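Chapter 4
Booking the Film: Terms, Splits and Saying No

Before you start
By the end of this chapter you should be able to read a simple booking confirmation, explain the difference between a flat fee and a percentage, and work out what a film has to take before your cinema keeps anything worth having. You'll need a calculator and your notes from Chapter 2 on seating and sessions.

I booked my first film over the phone, standing in the corridor of the Bramthorpe Picture House with a pencil behind my ear that I never used. I said yes to everything. Yes to the opening week, yes to every evening show, yes to a second week if the first went well (and who decides what "well" means? I didn't ask). When I put the receiver down I was delighted with myself, and I went and told Iolo Pritchard, who was up in the box threading a trailer reel. He asked what the terms were. I said I thought they were normal.

So let's begin with the thing I should have known that afternoon. A cinema doesn't usually buy a film, it hires one, and the price of the hire is mostly a share of the tickets. The distributor takes a percentage of what comes in at the till once the tax has been taken off, and you keep the rest, plus whatever you make on sweets and coffee. That percentage is the main part of what people in the trade call the terms. It can slide up and down with the age of the film, how badly everybody wants it, how long you've agreed to run it and, I'm sorry to say, how green you sound on the telephone. 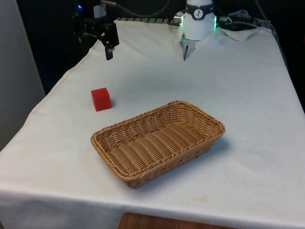 Most bookings also carry a minimum guarantee. This is the amount the distributor gets even if you play to an empty room all week. People new to the job tend to look at the percentage and skate past the guarantee, and I understand why, the percentage looks like the real number and the guarantee looks like small print. For a small cinema it's the other way round! If you've got a big city-centre house with crowds at every show, you'll sail past the guarantee before the first weekend is out. If you've got one screen and a wet Bramthorpe evening, the guarantee may well be what you pay.

Take a made-up week to see how it goes. Say the tickets bring in £1,000 after tax, and the terms are half of the takings or a guarantee, whichever is the greater. If the guarantee is £150 you pay £500 and keep £500. Now say it's a thin week and you only bring in £240. Half of that would be £120, but the guarantee is £150, so £150 is what you owe, and you're left with £90 to heat the building. Do the sum both ways for your own cinema before you read on. It takes a minute and it will change how you hear the word "guarantee" for good.

Sliding terms

Not every film stays at the same rate. A new release often starts high and comes down week by week, so the distributor does best at the beginning and the cinema does best if it hangs on. That sounds fair, and in a town with plenty of people in it, it more or less is. Where I worked, though, nearly everybody who wanted to see a film had seen it by the end of the first week. The cheap weeks came along when there was no one left to sell a ticket to.

We had this with Minoteo, a lovely, slow, sad film about two brothers and a ferry, which I'd have run for a month if it had been my own money (it very nearly was). The first week was busy. Ffion Hopkin was on the front desk and kept running out of change. Second week, we had people coming back with their mothers, which is always a good sign. Third week, the rate had dropped to something really quite generous and we could have fitted the whole audience in my car.

What I ought to have done, and what I'd like you to try in the exercise at the end of the section, is plot the likely takings week by week next to the rate. Where the two lines part company, that's where you should have stopped. You won't get it exactly right. You'll get it a good deal closer than I did by going on how much I liked the ferry.
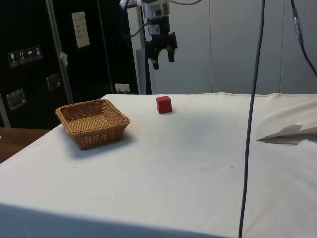

There's another choice here, which is to wait. If you take a film some weeks after everyone else, the rate is usually lower from the off, the guarantee is smaller, and you may not be asked to give over all your evening shows. You lose the people who'd drive to the next town to see it straight away. You keep the people who don't drive, or don't like parking, or can't stand the seats over there. Every small cinema has to work out for itself how big that second group is. Ours was bigger than I'd feared, and it took me far too long to find out, because I was so keen to be showing things when they were in the papers.

Holdovers and clean screens

Two more bits of language and then we'll look at a booking sheet.

A holdover is an agreement to keep a film on if it does well. Somebody has to write down a figure for "well", and you want it to be written down before you open. I've had holdovers set so low that I was stuck with a film I was longing to see the back of, with a school holiday coming and nothing for the children.

A clean screen means you show that film and only that film, at every performance. For a cinema with 12 screens this is neither here nor there. For a cinema with one it means no matinee for the toddlers, no afternoon show for the pensioners' club, no film society in the evening. You can ask for a split, where the new film has the evenings and something else has the afternoons. Ask early, ask politely, and have the afternoon film picked out already so that you sound like a person with a plan.
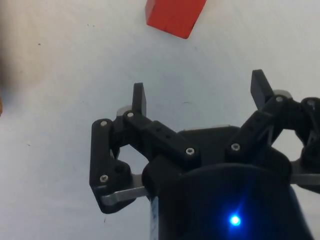

I learned the asking from Simone Rezende, and I'll pass on her method as she gave it to me. She rang the booker at Grernier every September, before the autumn rush, and didn't try to book anything. She just told them how the summer had gone: which films had brought in families, which had died, what the weather had done. Then when she rang later on and said that a clean screen wouldn't work for her, they already knew she had her figures straight. I tried it the following year and felt a complete fool, ringing up with nothing to ask for. By the spring I had a split on a film I'd never have been given before.

Of course you can also say no. I put this in the title of the chapter because it's the part I found hardest. Saying no to a big film feels like shutting the doors. There'll be people at the desk asking why you haven't got it, and some of them will be cross. But if the guarantee is more than your best likely share, and the clean screen costs you your regulars, then you're paying to show someone else's film, and you can only do that so many times in a year. We turned down Ko, a huge noisy thing about a boxer, on exactly those sums. I lay awake over it. We ran an old comedy with a flat fee in its place, had decent houses all week and paid the same small amount however many came.

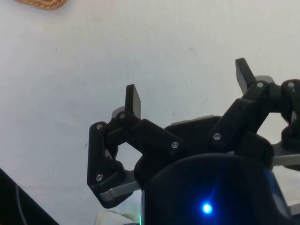
Latrice Mahmoud thinks I'm too pleased with that decision. She read this section in draft and wrote in the margin that one good week with a comedy doesn't tell you what the boxer would have done, and that the young people who went elsewhere to see it may have got into the habit of going elsewhere. "You've counted the week," she wrote, "and you haven't counted the customers." I think she's got a point, and I've left the story in so that you can argue about it.

If you're working in a group, take a side each. You'll want to think about what a lost customer is worth over a year, how you'd ever find out, and whether a flat-fee film is a safe choice or only a comfortable one. Gwawr Jenkins, who taught this course before me, used to make each side swap over halfway through, and it's a horrible thing to do to people and I recommend it.

Words to know so far
Terms: the share of takings, and the other conditions, on which you hire a film.
Minimum guarantee: the least you'll pay, whatever comes in.
Flat fee: a fixed price for the hire, with no share of the tickets.
Holdover: an agreed figure above which the film stays on.
Clean screen: one film at every performance.
Split: two films sharing a screen at different times of day.

Try it yourself
Draw up a blank week for a single-screen cinema. Put in the shows you'd least like to lose and say who comes to them. Then suppose you've been offered a new release on a clean screen for a fortnight, and draft the phone call in which you ask for a split. Read it aloud to someone. If you apologise in the first sentence, start again.

In 4.1 we'll go through a booking confirmation line by line, beginning with the box at the top right that I used to leave blank.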